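# 开放日参观常见问题

更新日期:2021-11-30

本页回答来访者在报名和到场前后常问的问题。报名系统里没写清楚的内容,以本页为准。适用于 Groltero 双臂操作实验室在 Sedport 园区举办的所有公众开放日,不适用于企业客户的单独来访。

## 报名与到达

**需要提前报名吗?**

需要。每个开放日总名额 78 人,分三个时段入场,满额后网页会自动关闭报名。现场不补票,也不接受用他人的报名码入场。如果临时来不了,请在前一天中午之前在报名页面取消,空出来的名额会按候补顺序发给别人。

**要收费吗?**

不收费。停车费由来访者自己支付,园区停车场按小时计费,我们这里不能盖章减免。

**怎么找到你们?**

从 Sedport 园区南门进来,沿主路直走,过了食堂右转,实验室在 Harahap 楼一层。南门登记后保安会发一张临时通行卡,离开时请交回。北门平时只走货车,行人进不来,导航有时会把人带到那边,请留意。

公交 39 路在南门外有站。如果从市区过来,下班高峰前后车比较满,建议早一班出发。

**可以迟到吗?**

每个时段的前一段是安全说明,错过安全说明的人不能进入演示区,只能在玻璃隔断外面看。下一个时段如果有空位,可以改到下一个时段。

**团体怎么报名?**

学校和社团请用团体报名表,由一位负责人统一填写。团体同样占用总名额。十人以上的团体会被拆成两组,一组先看演示,另一组先听讲解,然后交换。

## 参观内容

**整个参观有哪些环节?**

按顺序是:签到、安全说明、讲解、双臂桌面演示、提问。演示占的时间最长。讲解部分用投影,内容是这套系统怎样采集数据、怎样训练、怎样测试,不涉及公式。

**桌面演示具体做什么?**

两条机械臂面对同一张桌子,桌上摆几只圆盘和一些字母形状的小玩具块。任务是把散在桌面上的玩具块拿起来,放进指定的盘子。指定哪只盘子由工作人员在每一轮开始前设定,有时按颜色,有时按位置。

这个任务看起来简单,选它是考虑到来访者一眼就能明白目标,放对放错自己就能判断。实验室平时做的任务里还有叠布、拧盖子和插接头,开放日一般不演示。

**演示是全自动的,还是有人在控制?**

两种都有。先由操作员遥控做一轮,再让程序自己做几轮。遥控的时候,讲解员会说明正在遥控;切换到自主运行时,也会先说一声。不会把遥控当作自主来展示。

**机器人会失败吗?**

会。常见的情况是夹偏、夹起来后滑落,或者放到了盘子边沿上。失败后程序会再试,连续三次不成功就由操作员停下来重新摆放。我们不会为了演示效果改掉失败的那几轮。

**为什么动得这么慢?**

开放日使用限速模式,速度比实验时低。限速与任务难度无关,只和现场有来访者有关。来访者站在黄黑隔离带外面,本来就够不到机械臂,但限速仍然全程打开。

**两条手臂会不会撞到一起?**

程序里有碰撞检查,两条手臂预计要进入同一块区域时,其中一条会等待。来访者有时会看到一条手臂停在半空不动,多数时候就是在等。如果真的发生接触,关节的力矩超过设定值,整套系统会停机,需要人工复位。复位要花几分钟,请在原地等候。

**“左臂”和“右臂”是按谁的方向说的?**

按机器人自己的方向。来访者如果站在机器人对面,看到的左右是反的。讲解员说“右臂”时,请看自己左手那一侧。第一次来的人几乎都会弄混,现场有一块牌子写着对应关系。

**机器人靠什么看东西?**

靠几台相机。一台固定在桌子旁边的高处,看整个桌面;每条手臂的手腕上各有一台小相机,跟着夹爪走。固定相机负责知道东西大致在哪里,腕部相机在靠近物体时用来对准。演示时三路画面会同时显示在隔断外的大屏幕上。

**腕部相机的画面为什么经常什么都没有?**

腕部相机看到的范围小,手臂没有对着物体时,画面里可能只有一块面,加上夹爪自己的两根手指。靠得太近或移动时画面还会发虚。这种画面对训练也有用,程序需要学会在看不到目标时怎么继续走,所以录制时不会把它们删掉。

**开放日展示的程序是最新的吗?**

不是最新的。我们用的是 June 月冻结的版本,代号 Caltow。之后的版本还在测试,运行时间不够长,不适合放到公众场合。训练 Caltow 用了 321 段遥控示范,都是在同一张桌子上录的。换一张颜色不同的桌面,成功率会下降,这一点在讲解时会提到。

**为什么用字母形状的玩具块?**

字母块形状不规则,从不同方向夹,难度不一样,又足够轻,掉下来不会砸坏盘子。另一个考虑是便宜,丢了容易补。

**可以自己摆放玩具块吗?**

可以,但要在两轮之间,由工作人员把手臂停稳并按下暂停之后。来访者把想摆的位置告诉工作人员,由工作人员放。十二岁以上的来访者可以在工作人员陪同下自己放一块。手不要伸到盘子以外靠近底座的区域。

**可以试着遥控吗?**

开放日不提供遥控体验。遥控需要先做一小时左右的练习,现场安排不开。

## 安全与规定

**进入演示区有什么要求?**

- 穿不露脚趾的鞋。
- 长发扎好,围巾和挂绳取下来放进柜子。
- 背包存在签到处。
- 不要倚靠铝型材立柱,相机和底座的位置都是标定过的。
- 听到连续的蜂鸣声时,站在原地不动,等工作人员说明。

**佩戴心脏起搏器能参观吗?**

请在报名表的备注里写明,我们会安排在隔断外观看。讲解和提问环节不受影响。

**小孩能来吗?**

六岁以上可以,须由成年人陪同。六岁以下的孩子不能进入演示区,隔断外有椅子,可以坐着看大屏幕。

**有无障碍通道吗?**

有。Harahap 楼一层没有台阶,隔断外的观看位置留了轮椅空间。演示区里地面有走线盖板,轮椅通过时请让工作人员帮忙。无障碍洗手间在走廊尽头左侧。

**讲解用什么语言?**

中文。英文讲解只在团体报名时提前申请才有。手语翻译也需要提前申请,请至少提前两周。

**可以拍照录像吗?**

照片可以拍,不要用闪光灯,闪光会影响相机。录像可以录演示,不要录操作员的屏幕。请不要拍其他来访者的正脸。直播不允许。

**你们会拍到我吗?**

固定相机对着桌面。偶尔会有人的手或袖口进入画面,通常是摆放玩具块的时候。开放日当天录下的内容只用于检查故障,不进入训练数据。如果不希望手部被录到,请不要参与摆放。

**能不能先看看演示的画面?**

可以,以下是固定相机和腕部相机的画面。
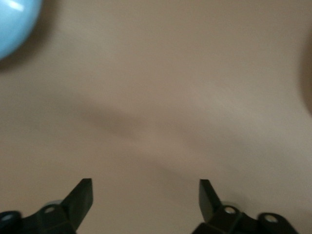
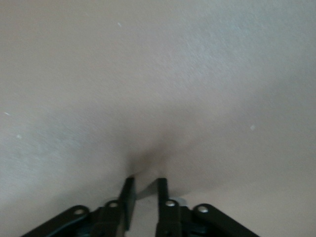
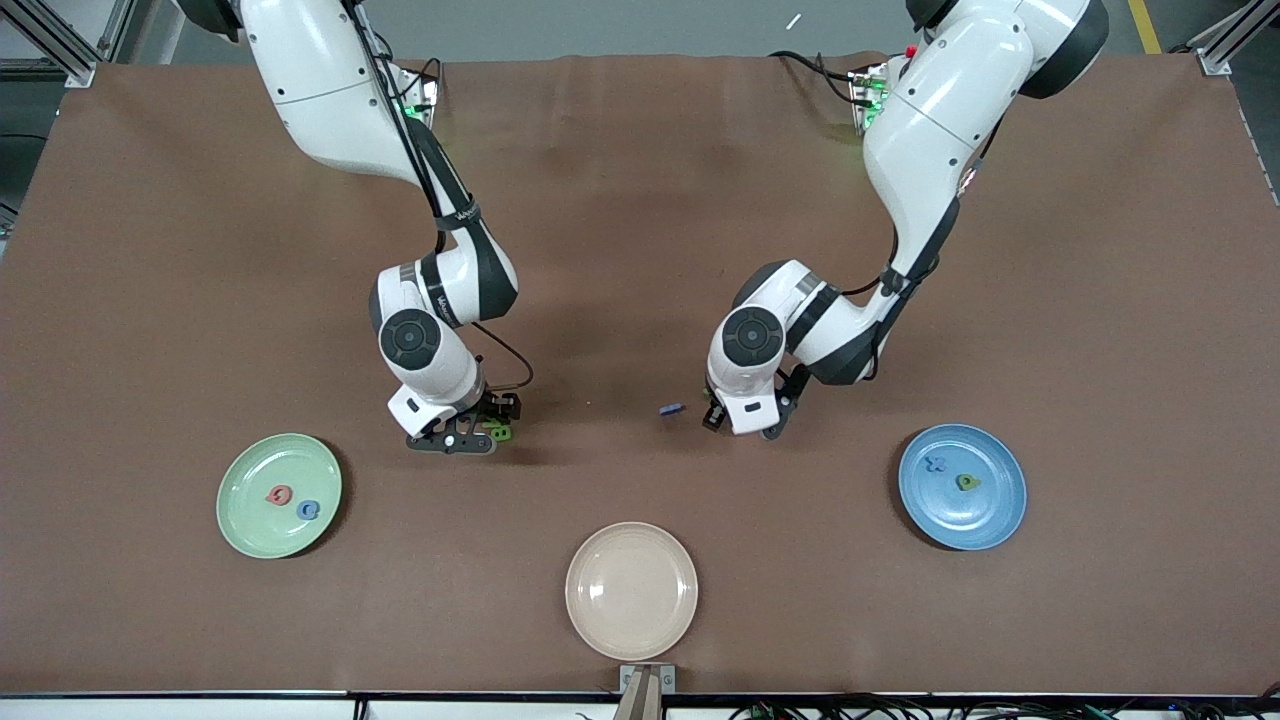
## 参观之后

**可以拿到演示的数据吗?**

暂时不能。示范数据还没有整理成可以公开的格式,说明文档也没有写完。有了下载方式会写在本页。

**学生想用来做课程作业,可以引用讲解内容吗?**

可以引用本页和投影文件。投影文件在参观结束后用邮件发给报名人,团体则发给负责人。讲解员口头回答的内容请不要当作正式说法引用,需要确认的可以写邮件来问。

**有没有实习或者志愿者的机会?**

实习按学期招,信息发在 Groltero 的招聘页面。开放日现场不收简历。

**东西落在实验室了怎么办?**

先联系签到处。存包柜在当天闭馆后清空,里面的物品转到 Sedport 园区南门的失物登记处,保留一个月。

**如果当天机器人坏了,还开放吗?**

照常开放。讲解和提问不变,演示改为播放之前的录像,工作人员会拆下一只备用夹爪给大家看结构。已经报名的人可以选择改到下一次开放日,优先于候补名单。

**下一次开放日是什么时候?**

日期确定后会更新在报名页面,也会发给订阅邮件的人。电话不能预订名额。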